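Kanchan Kandpal
Notes on holding dry beans for the freezer. Thread, because the recipe card I posted in March left out the weights and people asked.

1/ Batch size is 1225 g of dry pinto beans. That fills my 10-quart pot to a safe level after soaking. Go higher and it foams over at the first boil.

2/ Sort, rinse, then soak overnight in cold water with salt. I use 15 g of salt per liter. Salted soak water softens the skins and gives fewer split beans. Drain and rinse before cooking.

3/ Do not skip the full boil. Ten minutes at a rolling boil, then down to a bare simmer with the lid cracked. For red kidney beans this step is a safety matter. A slow cooker on low does not get hot enough to replace it.

4/ Simmer time depends on the age of the beans. My last two bags were both Steltmont, same shelf, and one took 55 minutes while the other took 1 hour 40. Start tasting at 45 minutes and take five beans from different depths of the pot. All five should be creamy in the middle.

5/ Hard water adds time. Ornham water is hard enough to leave scale in a kettle in a week. A quarter teaspoon of baking soda in the cooking water corrects for it. Half a teaspoon gives you mush and a soapy taste.

6/ Acid goes in last. Tomato, vinegar, and lime all slow softening. If the beans are headed for chili, cook them plain and season later.

7/ Cooling. Do not put the full pot in the refrigerator. Spread the beans and their liquid in shallow pans, two inches deep at most, and get them cold within two hours. An ice bath under the pans cuts that to under 40 minutes.

8/ Yield. This batch came to 2.4 times dry weight after draining, and I portion at 271 g per container. That replaces one standard can in most recipes, near enough. Cover with cooking liquid and leave half an inch of headspace.

9/ Containers: I switched from bags to the square Jorcombe pints. They stack, and the lids have not cracked so far. Label with the bean type and the month. Frozen pintos and frozen borlottis look identical.

10/ Cleanup. Starch sets hard on the pot. Fill it with cold water as soon as it is empty, scrape with a wooden spoon, then wash hot. Strain the rinse water through a sieve so skins do not go down the drain.
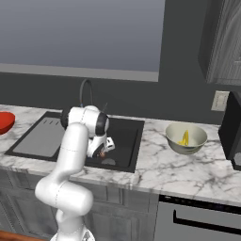

Sink with drainboard, simulated render.

11/ Thawing: overnight in the refrigerator, or straight from frozen into a covered saucepan with a splash of water on medium low. The microwave works at half power but bursts the ones on the outside.

12/ Replies asked about pressure cooking. The Upadhyay method is soaked beans, 9 minutes at high pressure, natural release. Texture is good. I get more broken beans than on the stove, so I use it for refried only.

13/ Also asked: can the soak be skipped. Yes. Add an hour, check the water level twice, and expect uneven results with older beans.

14/ Keeps six months in the freezer at good quality. Chickpeas are next. They need different soak times and I am still testing the salt.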